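Registro de incidencias - Selidach (aventura gráfica), compilación de prueba
Asunto: la partida guardada se corrompe al salir de la mina de Dekwood
Estado: resuelto, pendiente de publicar
Abierto: 25/6/21
Prioridad: alta

Síntoma

Al guardar en la pantalla del montacargas y volver al menú principal, la partida aparece en la lista pero no carga. El juego se queda en negro con la música de la mina sonando. No hay cierre inesperado ni mensaje de error. En el registro solo queda una línea: "inventario: índice fuera de rango".

Afecta a la versión de Windows y a la de Linux. En Mac no he podido probarlo, no tengo equipo.

Pasos para reproducirlo

1. Empezar partida nueva y llegar a Dekwood con el farol y la carta de Zeng en el inventario.
2. Combinar el farol con el aceite.
3. Bajar a la mina, hablar con el capataz y elegir la segunda respuesta.
4. Subir al montacargas y guardar antes de que termine la animación.
5. Salir al menú y cargar.

Si se espera a que acabe la animación, carga bien. Por eso tardé tanto en verlo, yo siempre espero.

Lo que he probado

- Borrar la carpeta de configuración. Sigue igual.
- Volver a la compilación de enero. Ahí no falla, pero el montacargas todavía no estaba animado, así que no demuestra gran cosa.
- Desactivar el guardado automático. Sigue igual.
- Reducir el inventario a un solo objeto. Carga, aunque el farol aparece apagado y el aceite vuelve a estar en el estante.
- Cargar el archivo con el editor de Warell (el motor que uso). Lo abre y muestra 11 objetos cuando el personaje lleva 10 como máximo en esa escena.

Causa

Ese objeto de más es el farol encendido. Al combinar farol y aceite, el guion crea el objeto nuevo enseguida, pero no retira el farol viejo hasta el siguiente cambio de pantalla. La animación del montacargas retrasa ese cambio. Si se guarda en medio, el archivo se lleva los dos faroles y la carga no sabe qué hacer con el último.

El mismo fallo puede darse en la torre, con la llave y la lima. Lo he mirado y el guion está copiado tal cual, culpa mía.

Arreglo

El objeto viejo se retira en la misma instrucción que crea el nuevo. Además, el menú de guardar queda bloqueado mientras dure cualquier animación de tránsito - son 25 en todo el juego y las he marcado todas a mano.

Para las partidas ya dañadas he añadido una comprobación al cargar: si encuentra un objeto y su versión combinada a la vez, borra el primero. Quien tenga una partida rota no debería tener que empezar de cero.
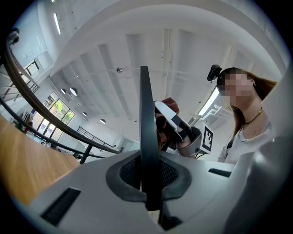
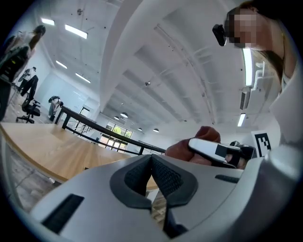 Comprobación

He repetido los pasos 50 veces con el arreglo puesto, guardando en distintos momentos del montacargas. Todas las partidas cargan. También he pasado cuatro partidas dañadas que me enviaron por correo y tres se recuperan enteras. La cuarta carga, pero el capataz repite su primera conversación. Lo dejo apuntado como incidencia aparte, de prioridad baja.

Pendiente

- Probar la torre con una partida antigua.
- Revisar si el bloqueo del menú molesta con mando. En teclado no se nota.
- Subir la compilación y avisar en el foro.

Si alguien vuelve a ver la pantalla en negro con la versión nueva, que adjunte el archivo de guardado y el registro completo, no solo la última línea.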